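Torncombe Cotton Batting, Queen Size

Item 735
Sold folded, one piece per bag
In stock

I get more questions about batting than about anything else in the shop, and I love them all, so let me tell you why this is the one I keep on the bottom shelf where I can reach it without the ladder. Torncombe is a plain cotton batting, low loft, needle-punched, no glue. It has a light scrim on one side (that's the side with the little dimples, and it goes down toward the backing). I've been quilting with it since before I had a shop to sell it in, and I still buy it at the same price my regulars do, more or less!

It quilts nicely by hand if you don't mind a bit of drag on the needle, and on a home machine it just behaves. No shifting, hardly any pins. I spray baste the big ones and pin the baby quilts, but you do you. The maker says you can leave up to four inches between lines of stitching. I've stretched that once or twice and been sorry, so stick with four.

Shrinkage: yes, it shrinks a little in the first wash. I like that. You get the crinkle, and the crinkle hides a multitude of wobbly seams, mine included. If you want your top to stay flat, soak the batting in the tub first, squeeze it (don't wring it!) and dry it over a couple of chairs. 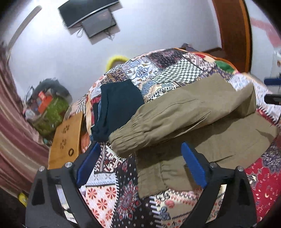

People also ask me if a thin batting will look skimpy under a scrap quilt, and my answer is always no, go thin. A busy top has plenty going on already and a puffy filling makes the seams fight each other. Think of chevrons and checkerboards sitting right alongside paisley and floral medallions, reds and navies and creams all in together: you want that lying nice and flat on the bed so the prints can do the talking. Save the high loft for a whole-cloth quilt or a simple two-color pattern, where the stitching is the show. And for goodness' sake add a border if your scraps are wild. Orange is braver than most people go, and I'm all for it.

What goes with it

Skoseck basting spray, 500 ml can. Open a window.
Huanca hand quilting thread, 800-yard spool, in cream, navy or brick. The brick sells out every August when the county fair people get going, so plan ahead.
Lallcombe curved pins, medium. They're a touch shorter than the ones you may be used to, and I like them better for thin batting.

Washing: cool water, gentle cycle, low dryer. Take it out while it's the tiniest bit damp and spread it over the bed.

Cuts and returns: I don't cut the queen size down, sorry. For crib and lap sizes ask me about the roll, which is the same stuff. Unopened bags can come back any time. Opened ones can't, unless there's a flaw, and then just send me a picture and I'll swap it.

Updated 10 Apr 2020. Shipping orders go out Tuesdays, and curbside pickup is fine too, just call when you're in the lot and I'll run it out to you.

Wilson Usuga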